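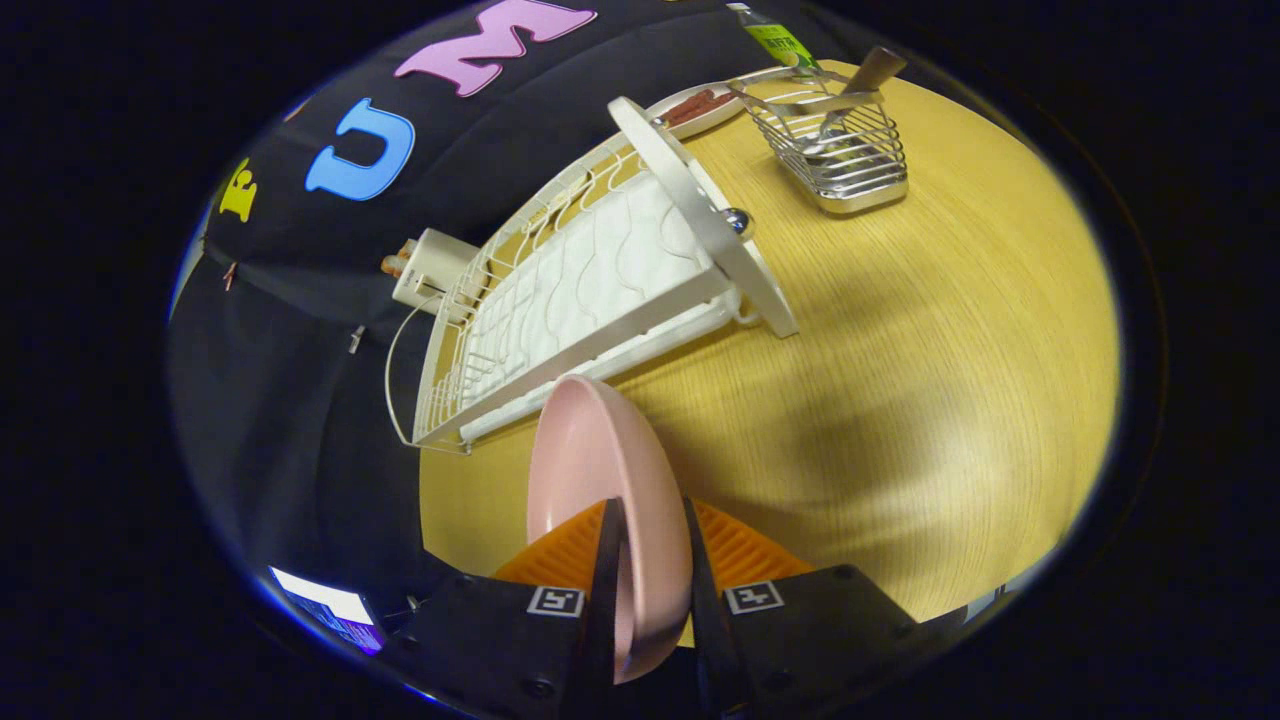

Gripper bench checks, July

1. Fingers and pads. OK. I run my thumb along both orange pads before every session and swap them if the ribs feel slick. Raimo goes by hours, I go by thumb!

2. Markers. OK. Both clean, no lifting corners. Please don't wipe them with the dish cloth (you know who you are).

3. Screws. One needed a 2 mm key and a quarter turn. Logged.

4. Grip force. Set to 18, the house limit for crockery. Somebody had it at 57, so I've changed it back and put a note on the Sollden sheet.

5. Cycle count. Under 2,000, so no strip-down yet.

6. Drink bottles. Lids on, please.

Lauri Hyvönen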